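Perguntas frequentes — interrupções na célula de separação de embalagens

Por que a célula foi retirada de operação?
Em novembro, a garra deixou de soltar barras embaladas no ponto previsto. Após 3 ocorrências no mesmo turno, o programa Fliso foi suspenso.

Houve feridos?
Não. A parada de emergência respondeu conforme o procedimento.

Qual foi a causa?
Um erro na leitura da abertura da garra — o sistema registrava a soltura antes de ela ocorrer. O limite foi corrigido e validado em 600 ciclos.

Posso retirar uma embalagem presa com os braços energizados?
Não. Acione a parada, aguarde a liberação de Karla Carrillo ou Kuo-hua Yau e só então acesse a mesa.

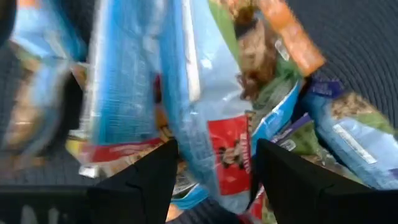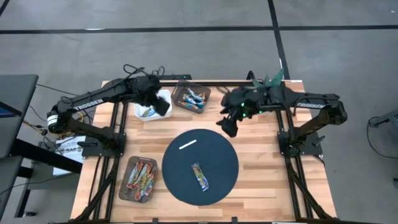 Departamento de Segurança em Automação — Stasdale

Onde comunico uma nova falha?
No ramal 9, a qualquer hora. Informe o braço envolvido e não reinicie o programa.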